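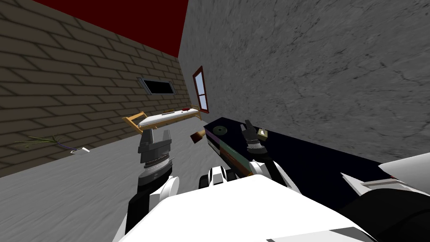 Damp and airbricks — your questions. Most of what we get asked at Norkbridge comes down to air not moving. Old houses breathed through gaps, we've blocked the gaps, now the walls are wet. A vent high up in a brick wall, narrow slot with a light grey frame, is the sort of thing people paint over or stuff with newspaper. Please don't.

Advice > Older homes > Damp

Is it condensation or rising damp?
Condensation, usualy. Black spots in corners, wet glass in the morning. Rising damp leaves a tide mark low down.

Can I close the vents in winter?
No. Not in a room with a gas fire, ever. Cold draught on your neck — move the chair.

My plaster is blotchy and cracked. Damp?
Maybe, maybe just age. Tape a square of foil over it and leave it 2 days. Wet on the room side, condensation. Wet behind, ring us.

How much is a survey?
£73, taken off the bill if you go ahead. Halina Kozłowski does the town side, Donal Ní Chonaill everything past the river.

How long is the wait?
Almost two weeks. Longer from October, when everbody puts the heating on.

Do you do listed buildings?
Yes but get consent first. We can't apply for you.

Can I paint straight over mould?
Wash it off, let it dry, then paint. Otherwise it's back by spring.

Tagged: Damp & Ventilation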